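Toy block

Sun 5 January — Joelle Hourani

A toy block is a small solid piece, usually of wood, plastic, cork or foam, made to be handled, stacked and set out in patterns. The plain cube is the commonest shape. Sets also contain bricks, pillars, wedges, arches and half-rounds. Blocks are sold as toys and are used as teaching material in nurseries and the lower years of primary school.

Materials

Most wooden blocks are cut from close-grained hardwoods such as beech, maple or birch, which splinter less than softwoods. Rubberwood is common in cheaper sets. The timber is dried, planed square and sawn to length, and the edges are then rounded by sanding or by tumbling the pieces together in a drum. Cork blocks are lighter and grip one another better, but they wear at the corners.

Colouring

Blocks may be left bare, oiled, stained or painted. Stain lets the grain show; paint gives a stronger, more even colour but can chip along the edges. Red, yellow, blue and green are the usual choices, with orange and purple added in larger sets. Paints and stains for young children's toys have to meet safety rules on what may pass into the mouth.

Sizes

There is no single standard. Makers generally work from one unit, so that two half-length pieces match one full piece. The Skurnell pattern, named after the workshop that first sold it, has 84 pieces in its household box and 219 in its school chest, all cut from the same unit. Korkeck makes a cork set to the same measure, and the two can be mixed.

Use

Children under two mostly grasp blocks, knock them together and put them in and out of containers. Stacking comes next, followed by rows, enclosures and bridges. Coloured cubes are also used for sorting, matching, copying a pattern and early counting. For this work a few pieces on a plain, pale surface are enough.

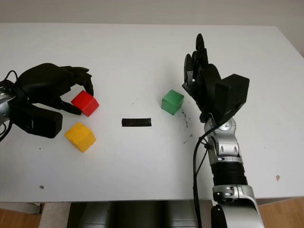 Tabletop work of this kind is often done with cubes of one shape in different colours, so that colour is the main thing to be told apart. Floor play needs many more pieces and a firm, level surface — thick carpet makes tall towers difficult.

Care

Wooden blocks are wiped with a damp cloth and dried at once. Soaking raises the grain and may lift the paint. Chipped pieces can be sanded and oiled.

See also: Kurka (stacking game); Shape sorter; Pattern card

Contact: Laine Krūmiņa, articles desk | © Abu Hammour Toy Library | Back to top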